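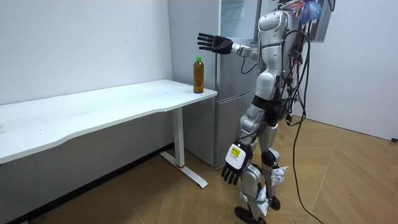 What did the project set out to measure? How much whole-body practice data a humanoid needs before it can walk up to a piece of furniture and reach for something on it, and whether data from a second, cheaper source can stand in for part of that.

Gallery: Reaching While Standing Up

Last updated 2021-08-17

Our write-up of the reaching study runs long, and most of it is tables. For readers who prefer their robotics without tables, we have put up a couple of pictures from the work, with notes.

The method, which Ryota Ibihara would like everyone to stop calling "the Tavden trick," trains one policy for arms and legs together. Tavden is our name for the training code. The older approach, Zulten, plans the arm first and then asks the legs to live with it. The legs have opinions. In Zulten's runs the reach was usually fine and the stance usually wasn't, and a lovely reach is of limited interest once the robot is leaning on the desk.

We collected 1182 demonstrations in all. For the comparison we held the task fixed (stand at the desk, reach for a bottle, come back to a neutral stance) and trained on 200 demonstrations per method. Each trained policy then got 30 trials from a familiar starting spot and 30 from a spot it had never stood on. Tavden did better from the unfamiliar spots. From the familiar ones the two were close enough that we argued over it through most of June and then wrote "comparable."

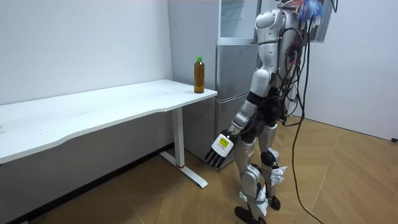 Hand low beside the desk leg, bottle up on the corner of the desktop.

Hand height turned into a topic of its own. A person reaching for a drink hardly thinks about where the hand begins. Our policies thought about it a great deal, and starts from below the tabletop were the ones that separated good training runs from bad. The paper gives this a section. The section was once a footnote, and before that a complaint.

Still unsolved: bottles near the middle of a desk, where the waist has to join in, and any desk of a different height. We own one desk.

The full write-up has the failure cases sorted by cause, including the category labeled "other," which is larger than we'd like.

14 shares | 3 comments

This site uses cookies to remember your preferences. Accept | Manage settings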